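Listville Short Courses: Care of Premises, Level 1
Unit 15. Dry debris on tabletops
Notes by Mackenzie Gauthier

15.1 Scope
Dry debris means crumpled paper, wrappers, crumbs and dust. Liquids are covered in Unit 16. A hand brush and dustpan are used for tables and counters; the floor set must be kept separate.

15.2 Layout
Before the first stroke, note what is to stay on the table. A paper cup is light and can be tipped by the brush head, so plan the stroke to clear it. Place the pan with its wide edge towards the debris. On a round table the curved rim gives the pan poor support, and collection is best done on the flat surface.

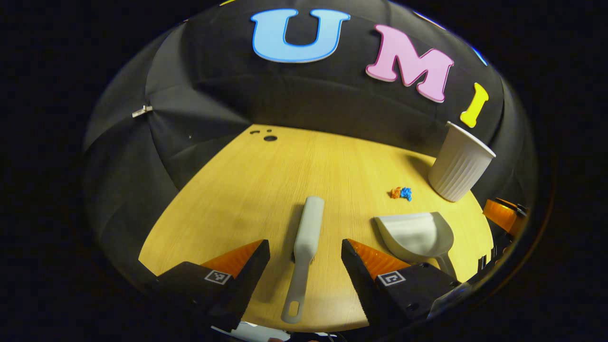

15.3 Stroke
Hold the brush by the handle, bristles flat. Use short, overlapping strokes towards the pan. Long strokes scatter light paper. Where the top has holes cut in it, sweep away from them.

15.4 Finishing
Draw the pan back a little and sweep up the remaining line of dust. Repeat until no line is left. Carry the pan level to the bin. Tap the brush over the bin and hang it by the hole in the handle, if it has one.

Reading for next session: Sarmiento, Surfaces and Tools, chapter 2.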